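16. Nov. 2019 – Werkstattbuch, Umpacken Konvoi Josmont

Samstag, also Halle fast für uns. Stand von gestern: Nordroute weiter zu, Grenzposten läßt nur leere Fahrzeuge zurück. Bleibt die Bahn. Stodus hat die Transitzusage für die Waggons, aber nur für nichtmilitärische Ladung, heißt Zelte, Wasseraufbereitung, Generatoren, Sanitätsmaterial getrennt verplomben. Alles was olivgrün lackiert ist geht NICHT mit auf den Zug, auch die Anhänger nicht.

Gemacht:

- 63 Kisten aus dem alten Lkw-Satz geöffnet und neu gelistet. 9 davon mit gemischtem Inhalt (Funkteile zwischen Verbandszeug, wer packt sowas), die stehen jetzt links am Tor.
- Paletten auf Bahnmaß umgesetzt. Burnier-Gurte halten, die billigen rutschen beim Rütteltest nach 15 Minuten. Aussortiert.
- Generator 2 Probelauf 60 Minuten unter Last. Läuft. Drehzahl schwankt beim Zuschalten der Pumpe, danach ruhig. Filter trotzdem neu bestellen.

Frachtpapiere: russische Fassung ist da, aber die Positionsnummern stimmen nicht mit unserer Liste überein. Ab Zeile 40 alles um eins verschoben. Muß vor dem Verplomben raus, sonst steht der Zug an der ersten Grenze und wir diskutieren wieder per Telefon. Hab angefangen von Hand zu korrigieren, bin bis zur Hälfte gekommen.

Tanks für die Pumpenstation: Deckel dicht, Gewinde an einem ausgeschlagen. Ersatz liegt bei Thongsuk, Lieferung unklar. Provisorisch Hanf und Paste, mal sehn was der Druck dazu sagt. 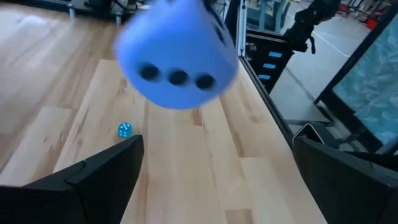
Stodus schreibt am Mittag zurück, die Zusage gelte pro Zug und nicht pro Waggon, und wenn eine einzige Plombe nicht paßt, bleibe die ganze Garnitur stehen. Deshalb wolle man die gemischten Kisten gar nicht erst auf dem Gelände sehen. Na gut. Dann müssen die links am Tor heute noch rüber in den Container, nicht erst Montag.

Gegenvorschlag von mir: zwei Züge, der erste nur Wasser und Sanität. Kostet mehr, aber wenn die Regierung dort wieder umschwenkt, ist wenigstens das Dringende durch. Die Verlängerung vom Stützpunktvertrag soll im Februar ins Parlament, bis dahin unterschreibt an der Strecke keiner was Neues. Antwort steht aus.

Noch zum Luftweg, weil gefragt wurde: Burnier hat gerechnet, pro Palette ein Vielfaches der Bahn, und Generatoren nur ohne Kraftstoff und mit gespültem Tank. Für die Medikamente vieleicht, für den Rest vergessen.

Offen:

- Zeilenfehler in den Frachtpapieren fertig korrigieren, zweite Person gegenlesen
- Plombennummern erst NACH der Korrektur eintragen
- Thongsuk nochmal wegen Gewinde anrufen
- Kühlboxen: Temperaturschreiber fehlt bei einer, liegt evtl. noch in Josmont
- Schlüssel Container 2 hängt nicht am Brett – wer ihn hat bitte zurück

Druckprobe Tank angesetzt, Manometer morgen früh ablesen und hier drunter eintragen.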